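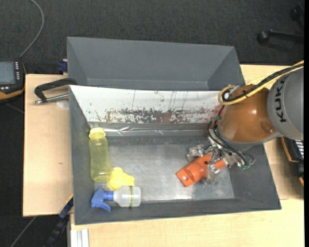

Accueil Carnet Lectures À propos Contact

avril – par l'auteur du carnet – 8 commentaires

Levain, troisième tentative

Bon. J'ai recommencé. Le premier levain est mort au fond du frigo l'été dernier, le deuxième a viré rose (rose !! poubelle direct, bocal compris), et me voilà repartie avec farine de seigle, eau du robinet et une confiance très moyenne.

Celui-ci s'appelle Bastard. Parce que la farine est un mélange de fonds de paquets, seigle, T80, un reste de petit épeautre. Pas noble du tout. Mais il monte.

Je note tout ici parce que la dernière fois j'avais écrit mes dosages sur un ticket de caisse et le ticket est passé à la machine.

Les débuts, donc. Premier jour : farine, eau, même poids, on touille, on couvre sans serrer. Rien. Le lendemain, rien. Puis d'un coup plein de bulles, une odeur de vieux fromage, j'étais ravie. Sauf que c'est le faux départ classique, j'avais oublié. Après ça retombe et pendant plusieurs jours on nourrit une pâte grise qui fait la tête. C'est là que j'avais lâché la toute première fois. Ne pas lâcher. Jeter la moitié, remettre farine et eau, fermer la porte du placard, aller faire autre chose.

Autre chose, chez moi, c'était repeindre les plinthes du couloir. Elles ne sont pas finies non plus.

Au bout de 13 jours il doublait entre le petit déj et le repas de midi. Odeur de pomme un peu passée, un fond de yaourt. Élastique autour du bocal pour voir le niveau, vieux truc mais ça marche mieux que mes souvenirs.

Première fournée : ratée. Autant le dire vite. Une galette. Mie serrée, humide au milieu, croûte superbe par contre. Mangée grillée avec du beurre salé, très bien, mais ce n'était pas du pain. Trop pressée. J'avais mis au four à l'heure qui m'arrangeait, moi, et la pâte n'était pas prête. Cuisine à peine chauffée en plus, ici en avril c'est le carrelage froid et les chaussettes épaisses.

Deuxième fournée, mieux. Ce que j'ai changé :

– l'eau, un peu moins. Ma farine boit mal, inutile d'insister.
– le sel, plus tard, après une demi-heure de repos.
– les rabats, quatre, espacés, mains mouillées. Avant je pétrissais comme une brute.
– une nuit complète au frigo dans le banneton (un saladier avec un torchon fariné, je n'ai pas de banneton).

Et la cocotte en fonte. J'y croyais pas trop. Je faisais le coup du bol d'eau dans le bas du four, avec la vapeur en pleine figure à chaque ouverture de porte. La cocotte, on la met à chauffer vide, on pose le pâton dedans sur son papier cuisson, couvercle, et on n'y touche plus avant 25 bonnes minutes. Ensuite sans couvercle jusqu'à la couleur qu'on aime. J'aime foncé. Très foncé. À la maison on me dit brûlé, on n'est pas d'accord.

Attention à l'anse du couvercle. Je me suis brulée deux fois au même endroit, même doigt.

La farine, maintenant, parce qu'on me pose la question chaque fois que je parle de pain ici. J'ai fini par trouver un petit moulin, Praritz, qui vend en sacs de papier brun par l'intermédiaire de l'épicerie du bas. Meule de pierre, blés de pays, la mouture change d'un sac à l'autre et il faut s'adapter. Au début ça m'énervait. Le sac d'avant était souple, parfumé, celui-là colle aux doigts comme de la glu et demande une bonne cuillère d'eau en moins. Maintenant je fais un petit test dans un bol avant de lancer la grosse pâte et voilà. Plus cher que le supermarché, oui. Je ne vais pas faire semblant que non. Je coupe avec de la T65 ordinaire pour le pain de tous les jours et je garde Praritz pur pour quand il y a du monde.

Essayé aussi un pain avec de la farine de maïs, d'après une recette découpée dans un vieux magazine, pliée en quatre dans mon classeur depuis des années, titre « façon Xolalpa ». Aucune idée de ce que ça veut dire, le bas de la page manque. On ébouillante la semoule, on laisse tiédir, on l'incorpore après le premier rabat. La pâte devient jaune, lourde, on se dit que c'est fichu. Et puis une mie moelleuse, un peu sucrée, qui tient plusieurs jours sans sécher. Excellent avec une soupe de haricots. À refaire, en mettant moins de semoule, 200 grammes c'était beaucoup pour un seul pain.

Les restes de levain. Grand sujet. On jette la moitié, on jette la moitié, ça me rend malade de jeter. Donc bocal au frigo marqué RESTES, et quand il est plein : crêpes (un oeuf, un peu de lait, pincée de sel, rien d'autre), ou crackers étalés très fin avec huile d'olive et graines de cumin. Les crackers partent en une soirée. J'ai tenté des gaufres, bof, trop acides. Peut-être avec du bicarbonate, à voir.

Côté organisation, le truc qui m'a vraiment sauvée c'est d'arrêter de nourrir Bastard tous les jours. Il vit au frigo, je le sors la veille, un repas le soir, un autre au réveil, et c'est parti. Il tient comme ça une semaine et plus sans se plaindre. Un peu de liquide gris au-dessus parfois – on mélange ou on vide, moi je mélange.

Pour la lame, j'ai acheté une grignette de chez Plistness, petit manche tout bête. J'entaillais au couteau à tomates et ça déchirait. Là, un geste, en biais, sans réfléchir. Dès qu'on réfléchit c'est moche. Mon dernier a une oreille énorme d'un côté et rien de l'autre, il a l'air d'écouter à la porte.

Reste le problème du dessous. Toujours trop cuit, le dessous, dur à couper, il faut s'appuyer sur le couteau et les miettes volent jusque dans l'évier. J'ai lu qu'on pouvait glisser une plaque froide sous la cocotte à mi-cuisson. Ou une poignée de riz cru au fond, sous le papier. Je teste le riz au prochain, si quelqu'un a déjà essayé dites-moi, surtout pour l'odeur.

Et si quelqu'un du quartier veut un morceau de Bastard, j'en ai trop. Venez avec un bocal propre, pas trop petit, il déborde. Plutôt en fin d'après-midi, après 18 h je suis dans les devoirs et les bains et je n'entend pas la sonnette.

La prochaine fois, les plinthes. Ou la brioche au levain, selon la météo. Plutôt la brioche.

211 partages – 8 commentaires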